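Selling a self-released album at a church concert: do we need a license for the cover songs?

Posted by Ifigeneia Pappas, 2019-01-02

I sing in a gospel group of five in Narkstead. Last fall we recorded an album called Kistum at a home studio. It has nine tracks. Seven are ours, one is an old hymn, and one is a cover of a song that another group put out a few years back.

We want to press 300 CDs and sell them after a church concert at the end of January. We would also like to put the album on the streaming services, but that can wait until spring.

Our pastor says the church already has a license that covers music, so we are fine. The man who mixed the record says we need something separate for the cover. I have read a lot of pages on this and they all seem to be talking about different licenses. Which one do we need to sell the CDs? Does the hymn need anything? We changed the last verse of the cover a little, if that matters.

We are in the United States. The budget is small, so I would like to avoid hiring a lawyer for one song.

Houda Ait Brahim

Your mixing engineer is right. The license your church has most likely covers things like printing lyrics, projecting them, and maybe streaming a service. It depends on the plan, so ask the office for the paperwork, but I have never seen one that lets an outside group sell CDs.

What you need for the cover is a mechanical license. It pays the songwriter and the publisher for each copy you make. You are using your own recording, so you don't need anything from the other group's label. You can get the license from the publisher directly or through a licensing agency. The agency charges a fee on top, but for one song it is worth it to skip the letters back and forth. You pay for the number you press, so get it for 300 and buy more later if you reorder. 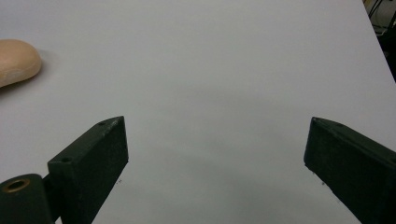
White tabletop, with two dark green gripper fingers in front.

On the hymn, look up when the words and the tune were published. They can have different dates and different writers. If both are old enough to be in the public domain, you owe nothing. Watch out for newer arrangements. If you sang from a modern hymnal or a choir book, that arrangement may still be under copyright even though the hymn is not.

The changed verse is the part I would be careful with. A mechanical license lets you fit the song to your style, but it doesn't let you write new words. A changed word or two is usually left alone. A new verse needs a yes from the publisher. When my group did our second record, Helmy, we asked for permission to change four lines and waited eleven weeks for a no. If you can still re-sing the original verse, do that before you press.

Leave time for the writer credits too. The publisher may want them printed a certain way on the sleeve.

kisen_bass

Just sing it the way it was written and get the license, it's not much money for 300 copies. We did 2,000 once and that was a different story - half of them are still in my garage.

Also check whether the church lets you sell things in the building. Ours said no and we had to put the table outside.

Ifigeneia Pappas

Thank you both. I checked with the church office and the license is for projecting lyrics only. We are going to redo the last verse with the original words. The hymn came out of an old book with no arranger listed, so I will look up the tune next.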